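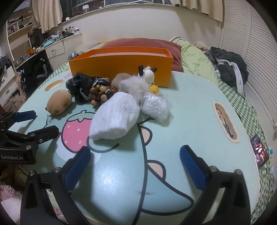
Folke Lunde put the problem this way in a written comment to Olik: the jaws were closed, the file said they were open, and the arm believed the file.

Olik is withdrawing one release of its Hastis software after confirming a timing fault in the way it stores jaw position from hand-held grippers. Release 12 is affected. Earlier releases are not. Customers should stop using motion data processed with release 12 on any powered arm until the data has been processed again.

Hastis joins two streams from each recording session: the camera video and the reading for the gap between the gripper fingers. Release 12 stamped the gap reading when it was written to storage instead of when it was taken. The delay was short at the start of a session and grew as the storage buffer filled. In the worst file examined, the recorded jaw position trailed the video by roughly 93 milliseconds.

The fault was reported in May by Sundqvist, which runs a test cell in Girkville. An arm working from release 12 data began to lift before its jaws had finished closing and dropped a steel fixture onto the cell floor. The cell was fenced and locked at the time. No injuries occurred. The fixture and one floor panel were replaced.

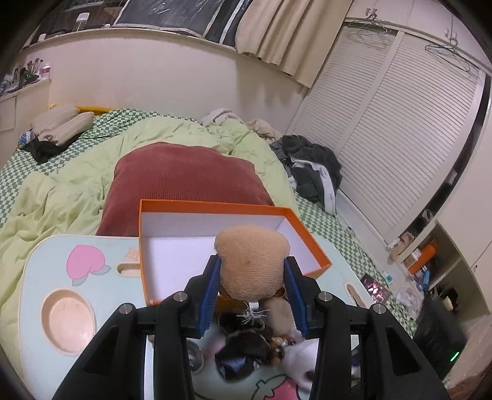 Soft items hid the fault during release testing. A plush toy compresses between the pads, so the gap reading changes slowly through the grasp and a late reading looks much like an on-time one. The acceptance set for release 12 consisted mainly of household handling tasks with toys, cloth and small loose articles. It had too few rigid parts to trip the alignment check.

The alignment check itself was also at fault. It compared the two streams only at the first grasp of each session, when the delay was smallest. All 16 sessions in the acceptance set passed. When Olik ran the same sessions again with the check applied to every grasp, 13 failed.

Olik has made the following changes in the replacement release:

Gap readings are stamped at the sensor.

Alignment is checked at every grasp, and a session that fails is marked and held back from export.

Exported files carry the release number in the header, so that affected data can be found by a text search.

Rigid test pieces have been added to the acceptance set.
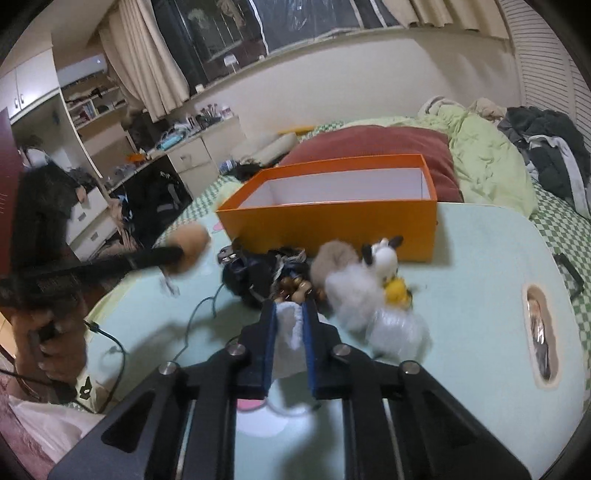

Birger Sjöberg, asked to review the replacement release, objected to the third change as too weak. A header can be stripped by any conversion script, he wrote, and a customer who merged files in June may have no header left to search. "I would compare checksums and treat anything that does not match as bad," he wrote.

Olik accepts the point. A checksum list for all files exported through its servers is now available to account holders. Files exported locally are not on the list. Customers who exported locally and can't establish the release number should treat the file as affected.

Raw recordings are not damaged. The original sensor clock values were kept, and processing them with the replacement release restores the correct timing. Trained models can't be repaired in this way and must be trained again from corrected files.

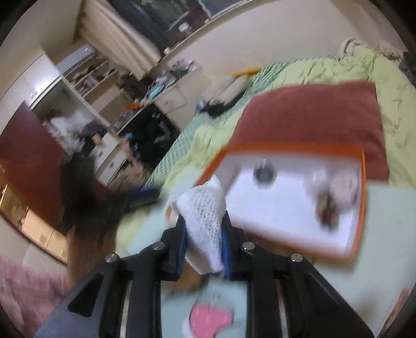
By Rasha Geagea
Olik Press Office, Girkville
Monday, July 23, 2018

Reprocessing is free of charge for all license holders. Recordings of thin or loosely knit cloth should be placed last in the queue, as they take longest: the pads close almost completely on such material, and the new check needs a second pass to separate a held item from an empty grasp.

Customers who have already run release 12 data on a powered arm are asked to send Olik the cell log for each run, including runs in which no fault was noticed. Logs should be sent unedited. Sundqvist has agreed to share the log from its own incident with other license holders on request.

Technical questions go to Ismael Fagundes, Hastis product support. Press questions go to the Olik Press Office.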